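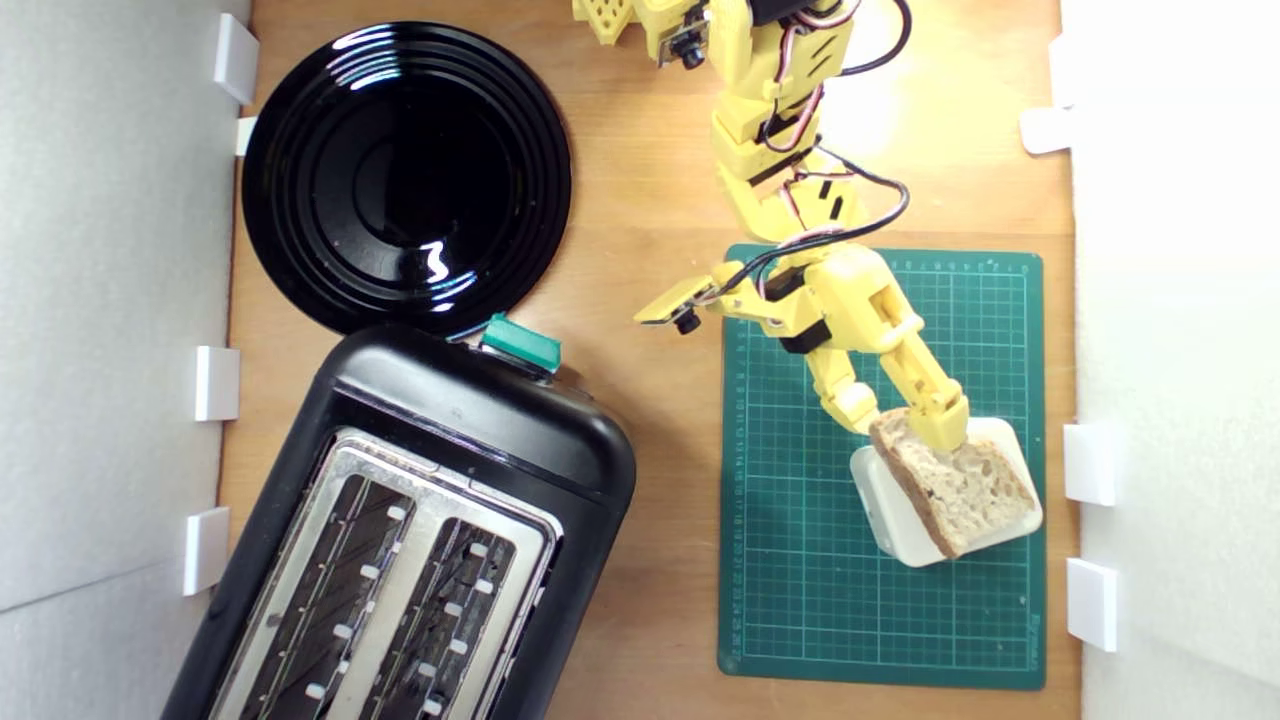
A black plate on a wooden table, with a toaster and a cutting mat alongside.

What is a soundcheck?

By Macarena Figueroa
4 minute read

Search for a topic... Go

If you've ever turned up really early for a concert, you might have heard a strange noise coming through the doors. Boom. Boom. Boom. Then somebody saying "one two, one two" and then more booming. It goes on for ages and it isn't much of a tune!

What you heard was a soundcheck. I play bass guitar in a band called Plivon, so I've stood through a lot of them, and I'm going to tell you what everybody is up to.

Why can't the band just start playing?

Well, we could, but it would probably sound horrible. Every room changes the way music sounds. Hard walls and hard floors bounce sound about, a bit like a rubber ball in a squash court. Curtains, carpets and coats soak some of it up. You can try this at home. Clap your hands in the bathroom, then go and clap in a bedroom with a thick carpet and the curtains shut. Same hands, different clap.

So a band that sounded lovely last night in one town can sound like a cupboard full of saucepans in the next one, and somebody has to sort that out before you come in.

Who does the sorting out?

The sound engineer. Ours is Trinidad Sotomayor (Trini to us) and she stands at a big desk covered in knobs and sliders, usually near the back of the room so she hears what the audience will hear. The desk is called a mixing desk. The singer's microphone has its own slider, my bass has its own slider, and the drums are greedy and have a whole row of them. Push a slider up and that sound gets louder. Pull it down and it gets quieter.

The knobs are for changing what kind of sound it is. If my bass is too rumbly, Trini turns down the very low notes. If the singer sounds as if he's got a sock in his mouth, she can turn up the higher part of his voice, so you can hear his "s" and "t" sounds properly.

What all the booming is for

Drums nearly always go first. The drummer hits the big bass drum, the one with the foot pedal, over and over until Trini shouts "thank you!" Then comes the snare drum (that's the one that goes crack), then the others, then the cymbals. After that it's me, then the guitar, then the keyboard, and the singer goes last. Some bands do it in another order. We each play on our own so she can hear one thing at a time.

When everyone has had a turn, we play a song all together. Trini walks round the room while we do it. She stands at the front, she stands in the corners, and once I saw her listening from the queue for the toilets.

Can the band hear themselves?

Good question, and it took me years to think of it! The big speakers point at the audience, so on stage the music can come out as a sort of mush. That's why we have smaller speakers on the floor pointing back up at us. They're called monitors, and some people call them wedges because they're shaped like a wedge of cheese. Lots of singers use little earphones instead.

Each of us can ask for something different in our monitor. I like plenty of drums in mine. Our singer mostly wants himself.

What is that awful squeal?

That's feedback. A microphone picks up a sound, the speaker plays it louder, the microphone picks up the louder sound, the speaker plays it louder again, and round and round it goes, very fast, until it's screeching. You can often stop it by moving the microphone away from the speaker or turning it down.

But then the people arrive

People are brilliant at soaking up sound, especially people in jumpers. We played a hall called the Prieto in July, which holds 210, and when it was empty it echoed like a swimming pool. Once it had filled up, most of the echo had gone and Trini had to change half her settings during the first 2 songs. So if you're at a concert and the beginning sounds a bit odd, have a look for the person at the desk. They'll be busy.

Words to remember

Mixing desk: the table of knobs and sliders that controls all the sounds.
Monitor: a speaker that points at the band.
Feedback: the squeal you get when a microphone hears its own speaker.
Soundcheck: the practice before the doors open, when all of this gets set up.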